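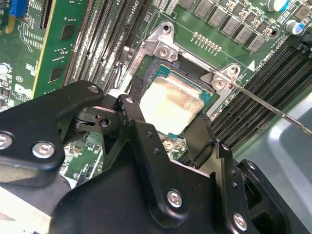 Larkix User Circle
Minutes of the visit to the Clidis repair shop, Jan 15, 2022

Present: Amancay Pereyra (chair), Arif Santoso (host, Clidis), Gareth Birkett, Wiremu Pearce, Gemma Horrocks (minutes)
Apologies: Juntunen sent their regrets and asked for a copy of these notes.

1. Welcome
Amancay thanked Arif and everyone at Clidis for having us, and for the very good coffee cake, which delayed the start a little. The minutes of the September meeting were approved with one correction: Foltetti has one "l" and two "t"s, and your secretary apologizes for getting it wrong twice.

2. Demonstration: handling processors
Arif gave us a friendly introduction to the robot cell and then let us crowd in much closer than he had probably planned. The job he had chosen to talk about was processors, and he explained that lining up the chip with the socket takes far more patience than gripping it. Wiremu asked how the shop keeps track of all these tries. Arif said every one goes in the log, good or bad, and that the log stood at 1,847 entries that morning. He would dearly like to see 2,000 before our next visit, and we wished him luck with it!
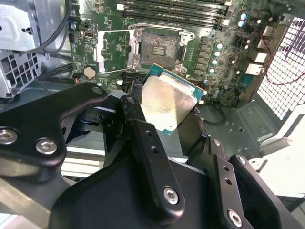

Item 2: a processor held in the gripper, with the open socket behind it.

Gareth wondered whether older boards are worth the trouble. There was a good long talk about this, with feelings on both sides, and it was agreed to put it on the agenda for next time so that we could get on.

3. Demonstration: working inside a desktop computer
Arif moved on to complete machines and the matter of reaching past everything else in the case. Amancay, who has skinned her knuckles on more than one drive cage over the years, was very sympathetic. Gareth asked about cables, and Arif agreed that they are still the hardest thing to plan for, as no two machines come in with them lying the same way.
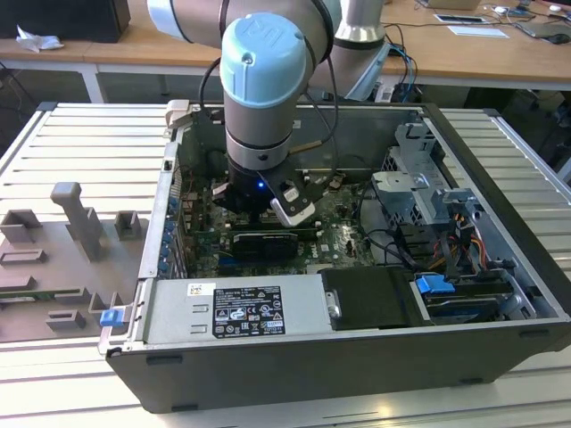 Item 3: the UR arm over an open Dell desktop lying on its side.

4. Open day
Clidis has kindly offered to host an open day for the wider membership. 53 people have asked for a place so far, and the shop would be happiest with smaller groups. Wiremu moved that we run 2 sessions, Gemma seconded, and all were in favor.

5. Actions
Arif to send Amancay possible dates.
Gareth to write up his thoughts on older boards (one page, please, Gareth).
Gemma to send these minutes to Juntunen and Foltetti.

6. Any other business
Wiremu left a gray scarf at the last meeting and would love to have it back.

The meeting closed with warm thanks to our host.
Minutes taken by Gemma Horrocks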